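I was waiting two months before writing about the Flenditz hand gripper, because I wanted first to use it at home and not only on a desk. The seller is Altcombe, they sell it as a kit for people who want to record their own training demonstrations. I paid for mine.

The assembly took me one evening. The manual is short but correct, and the screws come in separate bags with labels, which I appreciated very much. The only difficult step is the finger pads. They must be pushed in from the tip side, and if you start from the wrong side you will need a flat knife to take them out again.

For the first real task I chose packing small things into a cardboard box on the bed. A quilted cover is harder than a table, as the things sink a little and the fingers can catch the fabric.
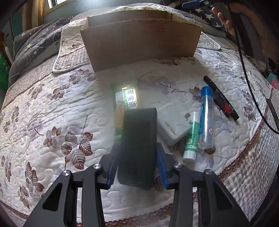

The linkage is the best part of this product. Both fingers close together and stay parallel enough that I stopped thinking about them after the first hour. The trigger spring is too strong for me, though. After 200 recordings my thumb was tired, and I had to continue the next morning. Altcombe offers a softer spring, but you must order it separately, and shipping costs more than the spring.

Flat things are where you need patience. With a phone or a thin case you have to approach from the narrow side, and very slowly. Round things are more pleasant. The blue pads have ribs, and a plastic tube of glue can be held upright between them without pressing hard.

I compared it with the Zallberg, which Arif Liew lent to me in August. The Zallberg is lighter and its software is nicer to look at. But its fingers bend sideways under load, and I had to throw away many recordings for this reason. If you plan a set of 2000 demonstrations, I would choose the Flenditz and accept the heavy spring. 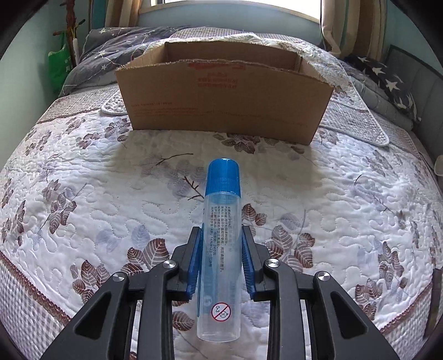
Garnet Chan wrote to me after reading my draft and disagreed about the spring. In his opinion the strong one gives cleaner closing data, and with the soft one he got a small shake at the end of each grasp. He also thinks I should have mentioned that the pads collect lint from fabric. He is right, I clean mine with a damp cloth every evening.

I have ordered the soft spring anyway. When it arrives I will repeat the same packing task and add the results under this post.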